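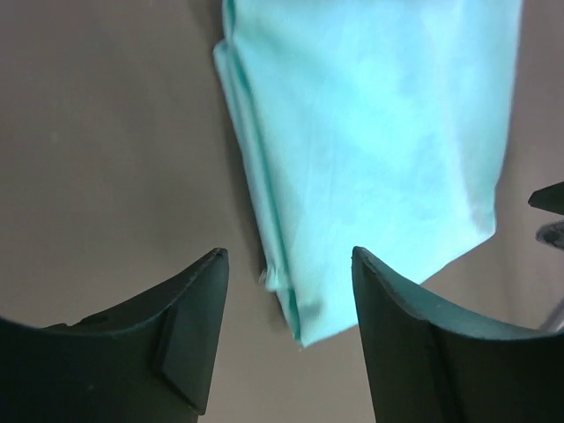 Sastitz town archive puts 1970s sighting reports online
03/03/2026

The town archive in Sastitz has published 124 pages of police and airfield records on unexplained lights reported over the Trevard reservoir in the late 1970s. The papers were scanned over the winter and can be read on the archive's website without an account.

The file holds 63 separate reports. Most are single sheets filled in by the officer on duty, giving the time, the weather and the direction in which the light moved. Names and home addresses of witnesses have been blacked out. Another 21 pages are letters between the police and the airfield at Umura, which was asked several times whether it had aircraft up on the nights in question. In most cases it did.

Archivist Clémence Langlois said the papers came to light when the old police station was cleared. "They were in a box marked as parking permits," she said. "The last sheet is a note closing the matter, with no signature."

Local researcher Mnguni, who runs a newsletter on sightings in the region, had asked for the file twice and was told both times that it could not be found. He said the letters were more useful to him than the reports - they show which cases the police thought worth checking.

A second batch, made up of around 30 photographs and hand-drawn maps, is due to go online in April.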